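Can a robot do your chores yet?

Folding a shirt feels easy. You lay it flat, tuck in the sleeves, fold it up and put it on the pile. For a robot, it is one of the hardest jobs in the house.

A cup keeps its shape when you pick it up. A shirt does not. It bends, bunches and slides, so it looks different every time. The robot has to find the sleeves first, and it can mix up the front and the back.

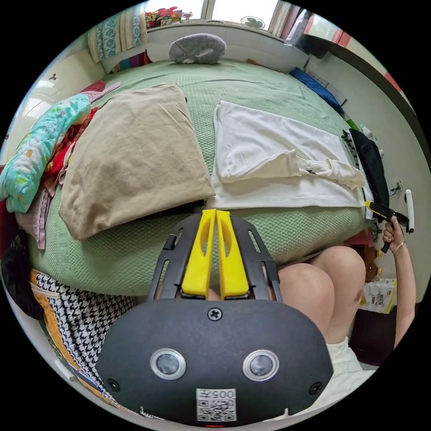
A white shirt on the bed, with one sleeve folded across the middle.

Engineers at a company called Arex tested a folding robot in September. It is named Drokard, and it practiced on 700 pieces of clothing. Drokard took 3 minutes to fold one T-shirt. Many 10-year-olds can do it in a few seconds. It also dropped 43 socks.

Making a neat stack is another problem. Each piece has to land on top of the last one without pushing it over – and the robot must let go gently.

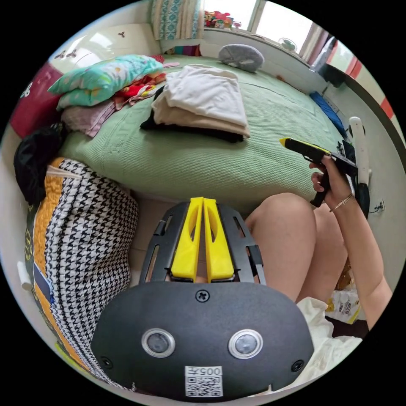
Robots do better when the job stays the same. At a warehouse in Drernevbridge, machines move boxes all day. The boxes are all one size, and they sit in the same spots. A bedroom is different every morning.

So the answer for now is no, or not very well. Some robots can vacuum a floor, but the laundry is still yours to fold.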